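# Two head cameras in a canteen full of stainless steel

Notes from July, mostly for my own reference. The job was to choose a camera for the Wirum arm, which has a two-finger gripper and needs to handle tableware. Before putting any hardware near a kitchen I wanted recordings of human hands doing the same work from a similar viewpoint, so the comparison was done with the camera on a head mount and the arm left at the shop in Plarville.

The candidates were the Maditz, a wide-angle color camera with a rolling shutter, and the Keogh, a stereo unit with a narrower lens and a global shutter. Both ran into the same recorder at 50 frames per second. Exposure was automatic on the first pass and locked on the second.

The window is the first problem. Anyone facing the food warmer has daylight coming straight at the lens, plus a second copy of it off the metal lids. On auto exposure the Maditz pulled down hard and the hands went to mud. The Keogh let the outside blow out and kept the fingers readable, and for this task that is the correct choice.

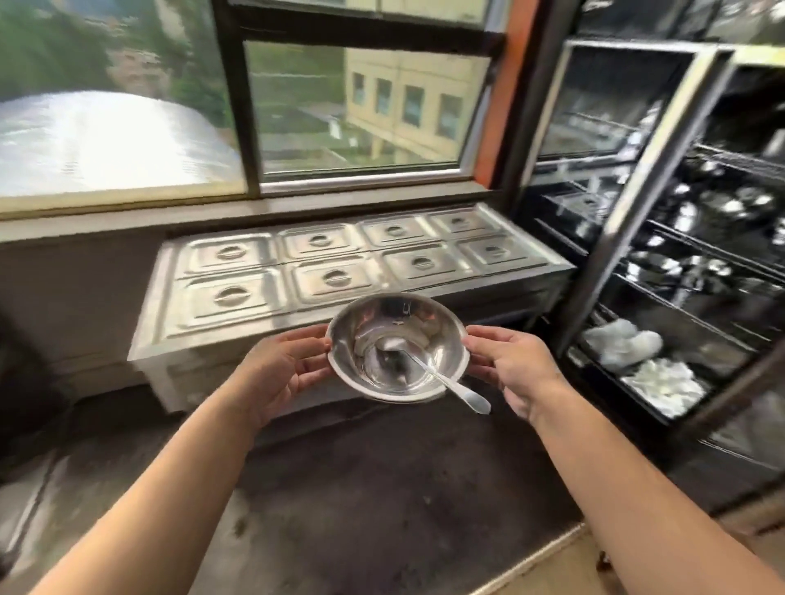
Depth was worse than I had budgeted for. A polished bowl gives a stereo matcher nothing of its own to match. It matches the reflection, and the reflection sits at a different distance from the metal. The Keogh returned holes over most of the inside of a bowl and, in some frames, a confident surface well behind it. Rims were usable. I ended up fitting an ellipse to the rim in the color image and taking depth only from a thin band along it.

Of 2,872 frames I pulled for checking, the ellipse fit failed on 415. Most of the failures were fingers covering too much of the rim - a two-finger gripper will cover less, so I expect that number to drop. I have not tested this.

Spoons are their own category. A handle that sticks out over a rim breaks the ellipse into two arcs, and the fitter likes to pick one of them. Raising the minimum arc length fixed it at some cost in speed.

The storage cabinet is harder than the counter. Wire racks, nested stacks, brushed walls, and a lot of edges running parallel to each other.

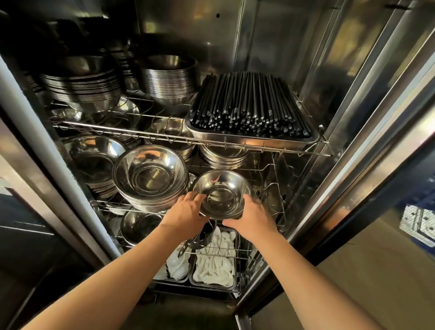

*Working at the middle rack. Everything behind the bowl is also a mirror.*

Stacks of nested bowls defeat the rim finder completely. It sees a ribbed cylinder and proposes a bowl at every ring. For picking, only the top one matters, so I now keep the highest candidate and discard the rest. Placing is a different matter and I don't have a good answer yet.

The wide lens earned its keep in here. With the Maditz both forearms and the rack edges stay in view at working distance. The Keogh loses one wrist as soon as the head leans in.

Settings I am keeping:

- exposure locked, metered on the hands
- gain capped at 100
- depth from rim band only
- no auto white balance

Current plan is the Keogh on the head and the Maditz moved to the wrist, where the rolling shutter may turn out to be a nuisance. The wrist bracket needs another 50 grams taken off it first.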